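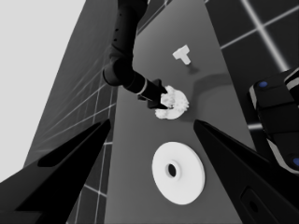

Proyector Stivance Ollby: buen contraste y óptica seria, con un ventilador que pide paciencia

El Ollby es el primer proyector doméstico de Stivance con fuente láser monocromática y rueda de fósforo. Se coloca en la gama media del catálogo, por encima de los modelos de lámpara y por debajo de los de triple láser, y compite con aparatos que ofrecen más brillo sobre el papel y peor nivel de negro en la práctica. Lo hemos tenido instalado a techo en una sala con control parcial de la luz, con una pantalla Skollcombe de ganancia unitaria y 2881 mm de base.

Construcción e instalación

El chasis es de plástico mate, con la óptica centrada y las salidas de aire en los laterales. La posición centrada del objetivo simplifica el montaje: basta con alinear el soporte con el eje de la pantalla. El soporte utiliza tres puntos de anclaje de métrica estándar y no hace falta recurrir al accesorio propio de la marca.

El zoom y el enfoque son manuales. El anillo de enfoque tiene un recorrido corto y algo duro, de modo que el ajuste fino requiere varios intentos y conviene hacerlo con una carta de texto pequeño. El desplazamiento de lente es únicamente vertical. Quien no pueda colocar el aparato en el eje tendrá que usar la corrección trapezoidal, que recorta resolución efectiva y añade escalones visibles en las diagonales. La desactivamos desde el primer momento.

El panel trasero incluye dos entradas HDMI, una con retorno de audio, salida óptica, puerto de red, USB alimentado y disparador de 12 V. Falta una salida analógica de auriculares.

Medidas de imagen

El modo de fábrica (Dinámico) sobrepasa con claridad el blanco de referencia hacia el azul y solo tiene utilidad con luz ambiente. El modo Cine parte de una base mucho mejor. Tras ajustar ganancias y cortes en dos puntos, la escala de grises queda por debajo de un error delta E de 3 en todo el recorrido, salvo en el escalón más oscuro, donde persiste una ligera dominante verde.

En modo Cine, con el láser al máximo, la luminancia en pantalla resulta suficiente para HDR moderado. El mapeo de tonos es estático por defecto; hay una opción dinámica en el menú avanzado que analiza el contenido fotograma a fotograma y que recomendamos dejar en Bajo. En Alto produce fluctuaciones perceptibles en los planos con fundidos.

La cobertura de Rec. 709 es completa. La de DCI-P3 exige activar el filtro de color, que entra en el camino óptico con un chasquido audible y reduce el brillo. Con pantallas de la base que empleamos el sacrificio es asumible; en tamaños mayores lo dejaríamos fuera.

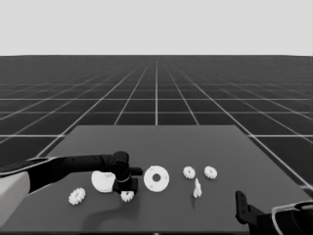
El nivel de negro es el punto fuerte. El iris fijo tiene tres posiciones y la intermedia ofrece el mejor compromiso. Las franjas de una película en formato panorámico se funden con el marco de la pantalla en escenas de luminosidad media, y solo se distinguen en secuencias muy oscuras. La atenuación dinámica del láser funciona sin bombeo apreciable, aunque en los créditos blancos sobre fondo negro tarda un instante en subir.

La uniformidad es correcta. La esquina inferior derecha de nuestra unidad aparece algo más cálida que el resto con una señal gris al 50 %. En contenido real no se percibe. El efecto arcoíris existe, como en cualquier diseño de un solo chip con rueda, y quien sea sensible a él debería solicitar una demostración antes de comprar.

Movimiento y latencia

La interpolación admite cuatro niveles. El más bajo suaviza los barridos horizontales con pocos artefactos; a partir del segundo aparecen halos en los contornos de los objetos en movimiento rápido. Las señales a 24 Hz se reproducen con cadencia correcta, sin tirones periódicos, siempre que la interpolación esté apagada o en el nivel mínimo.

El modo Juego anula el procesado y bloquea la corrección trapezoidal. La respuesta es apta para juego ocasional. No hay soporte de frecuencia variable.

Ruido y consumo

El ventilador es el apartado más discutible. En modo Eco apenas se distingue a dos metros. En modo Normal sube a un soplido constante, sin componente tonal, que se oye en los pasajes silenciosos. Además, la regulación es escalonada: cuando la temperatura interna cruza el umbral, el cambio de velocidad es brusco y llama la atención. Una rampa más progresiva por firmware lo resolvería en buena medida.

El consumo medido fue de 135 W en Eco y de 414 W en Dinámico con el láser al máximo. La cifra alta resulta excesiva para la luz que entrega y es otro motivo para descartar ese modo. 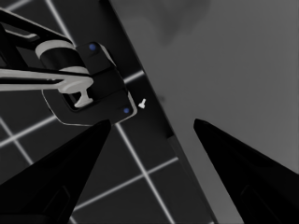

Captura de una escena simulada con dos pinzas robóticas negras.

Sonido y sistema

Los altavoces integrados sirven para comprobar que llega señal. La voz se entiende y no hay graves. El retorno de audio por HDMI funcionó sin cortes con un receptor Tamura de gama media, incluido el encendido conjunto.

El sistema operativo es propio, con un catálogo de aplicaciones reducido. La navegación es fluida y los menús de imagen están bien ordenados, pero cada entrada HDMI guarda sus ajustes por separado y no existe la opción de copiarlos de una a otra. El mando está retroiluminado y carece de botón directo para el modo de imagen.

Valoración

A favor: nivel de negro, escala de grises tras el ajuste, objetivo centrado, atenuación láser bien resuelta.

En contra: ventilador escalonado, sin desplazamiento horizontal, anillo de enfoque duro, consumo en modo Dinámico.

Recomendable para sala oscura y montaje en el eje de la pantalla. Para un salón con luz diurna hay opciones más adecuadas en el mismo segmento.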